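Chapter 3
Gathering Examples

Learning goals
After reading this chapter, you should be able to:
explain what counts as one example in a grasping data set;
tell a grasp attempt from a grasp label;
plan a collection run with mixed household items.

A learning system can be no better than the examples it is given. Chapter 2 treated the model as finished and asked how it chooses a grasp. The present chapter turns to the earlier question of where its examples come from and how they should be recorded.

We follow one collection, the Proleo set, throughout. It contains 1332 grasp attempts made over 23 sessions in August. Each attempt is stored with a view of the bin before the motion, the planned gripper pose, and a label entered after the motion has ended. Of these attempts, 510 are set aside for testing and are not used until Section 3.4.

Items differ in shape, stiffness, and surface. Soft items need special care in labeling, as Section 3.2 will show.

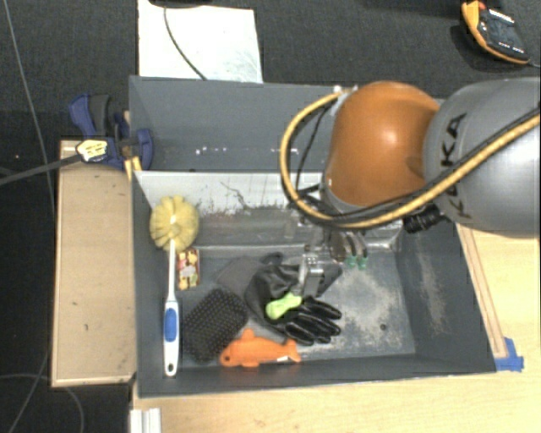
Figure 3.1 A KUKA arm with its gripper lowered into a bin of household items, among them a brush, a black glove, and an orange fish-shaped object.

3.1 What Is an Example?

We begin with the smallest unit of the collection, the single attempt.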